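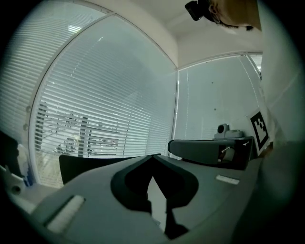

Photo: Drastora Learning Archive

Search this book
Enter keyword
September
By the editorial group of the Wosonow Open Textbook

Chapter 7
Small States and Shared Rivers

When two countries share a river, they also share a problem which does not go away when a government changes. The water that one country keeps behind a dam is water that the other country must wait for. In the earlier chapters we looked at borders on land, and we saw that most of them can be drawn once and then left in peace for many years. A river is different. It has to be discussed again in every dry season, and often also in every flood.

This chapter is concerned with the weak side of such discussions. By "weak side" we mean the state which has the smaller economy, the smaller army, or simply the worse place on the map. In river politics the place on the map counts for a great deal. The upstream state can act first, and the downstream state can usually only answer. A small country which sits upstream may therefore have more influence than its size would suggest, and a large country downstream may feel surprisingly exposed.

7.1 The case of the Farah basin

To keep the discussion simple, we will follow one model case through the whole chapter. The Farah is a river 367 kilometres long. It rises in the hills of Mement, a state with few people and little industry, and it reaches the sea in Wosonow, which is richer and has a large farming population. The two states signed a water treaty after a long quarrel about irrigation. The treaty has 63 articles, and students are often surprised to learn that only four of them speak directly about how much water must pass the border. The others deal with inspection, payment, navigation, fishing, and the question of who may call a meeting.

That last question may look like a small one. In practice it caused more trouble than the division of the water itself. Under the first draft, a meeting of the river commission could be called only when both governments agreed. Mement, as the upstream state, had no reason to hurry, and so the commission did not meet for two summers. Farmers in Wosonow began to dig deeper wells, and their government began to speak of the river as a matter of national security. Once this language enters a dispute it is hard to take it out again, for a minister who has used it in parliament cannot easily return with a modest compromise.

The final text allowed either side to call a meeting with three weeks of notice. Wosonow paid for this right. It agreed to buy electricity from Mement at a fixed price, and to pay a part of the cost of a new road to the dam. Some writers describe this as a defeat for the richer state. We do not share this view, but the reader should keep it in mind until section 7.4, where the figures for trade are given.

7.2 Why do states keep such agreements?

There is no police force for rivers. A court may give a judgment, but it cannot open a gate in a dam. Nevertheless, water treaties are broken less often than one would expect, and scholars of international relations have offered several explanations.

The first is that the parties will meet again. A government which cheats this year will need something from its neighbour next year -- a vote, a transit permit, the return of a prisoner. The second explanation looks inside the state. Engineers and officials on both sides work together for a long time, exchange measurements, and come to trust the numbers of their colleagues more than the speeches of their own politicians. In the Farah basin, nearly 134 such officials attended joint training in the first period of the treaty.

The third explanation is less friendly. It says that treaties are kept only while they describe the real balance of power, and that they are forgotten when the balance moves. We will test this claim in section 7.3, when a third state offers Mement a loan for a second dam and asks for harbour rights in return.

Terms to know before you continue: upstream state, downstream state, river commission, notice period, linkage (the practice of joining two separate questions in one bargain).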